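HOME KITCHEN SKILLS, EVENING SECTION
Handout 4: The Spatula and the Pot
Instructor: Nermin Toprak

Bring this sheet with you. Last time I printed enough for everyone and found most of them under the sink, soaking up what I hope was dishwater.

1. Where we left off

Knives are finished. Several of you have asked whether we will be going back to the julienne, and the answer is no, we have all suffered enough. Tonight is stirring, turning and scraping, which you believe you can already do. Please hold that belief up against the custard from Sunday.

2. Kinds of spatula

The word covers at least 3 different tools, and recipes rarely say which one they mean.

Turner: flat, fairly stiff blade, often with slots. For getting under things. Eggs, fish, pancakes, anything that would rather stay where it is.

Scraper: flexible blade, usually silicone or rubber. For bowls and batter. If the package says it is safe at high heat, find out how high before you lean it on a burner.

Offset: long, narrow, bent metal. For icing. We will not be icing. Uzma Abbasi runs the cake course down the hall and she keeps hers locked up.

In class I say "spatula" for all of them and point. On the written quiz you will need the proper names.

3. Matching blade to pot

A straight edge needs a flat floor. Set the blade down in the empty pot and see how much of the edge touches. If only the corners do, the middle of your sauce is going to catch, and you will blame the stove.

Round pots have no corners, and flat blades have two. You will get the wall of the pot clean by tilting the blade and letting one corner follow the curve. Go all the way around before you go across the middle. Necati Bayram's handout from the old syllabus says to stir in a figure eight. It is a handsome figure and it misses the edges.

Shallow pots are easier to see into and easier to slop out of. Shorten your stroke. 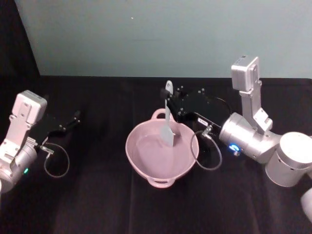

4. Grip

Hold the handle well up, away from the heat, with the blade pointing down. Do the first few strokes in an empty pot, off the burner. Yes, you will feel silly. Alper Gezer felt silly too, and his risotto was the only one last term that I finished.

Keep the other hand ready to steady the pot (dry cloth or mitt, never a damp one, steam burns). Don't bang the spatula on the rim to clean it. Wipe it against the inside.

A hole in the handle is for hanging the thing up. There are hooks over the counter. They have been there all term.

5. Before next time

Practice with oatmeal. It is cheap and it sticks to everything.
Read the section on roux, pages as on the board.
Whoever took the small whisk, I am not angry, but I would like it back.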